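Neville Nuttall has run the Sunday breakfast club at the Besell hall since it opened in February. He used to drive a delivery van and had never cooked for more than four people.

"I thought we'd get a dozen," he says. "We had 58 on the second morning and ran out of bread before nine."

Most who come are families from the flats nearby, though there are pensioners too – some walk over an hour early to help put out the chairs.
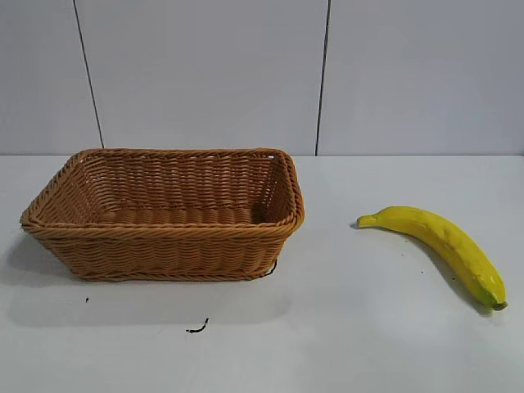 Keeping it cheap

The club charges nothing. Last month it spent £322 on food, most of it on milk, eggs and oats.

"Porridge is the backbone," says Firdevs Dağdelen, who plans the menu. "People say they don't like it, then they have two bowls." 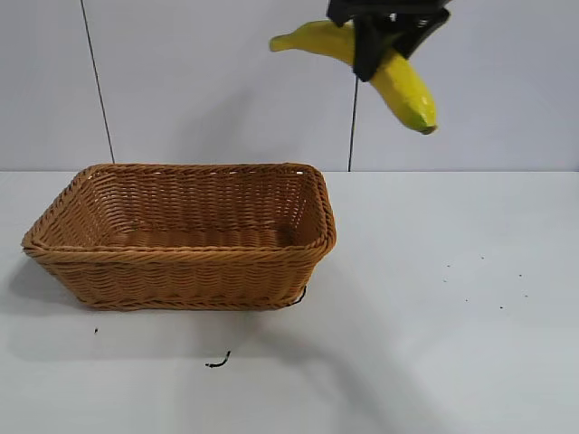
Dağdelen joined after her own children left home. She wanted something to do at weekends and did not fancy the gym. Her rule is that every child gets fruit as well as something hot. A banana is the easy choice, she says, with its peel still on and no knife needed. Grapes were dropped because of the price.

The club has £867 in the bank and no regular funding. Nuttall has applied for a grant and expects to hear by the summer.

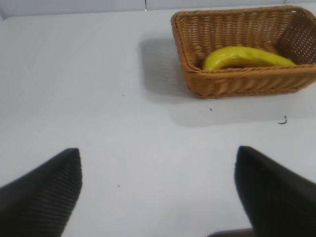
What happens if the grant is turned down?

"We carry on with toast and porridge," Nuttall says. "The hot food would go down to once a month."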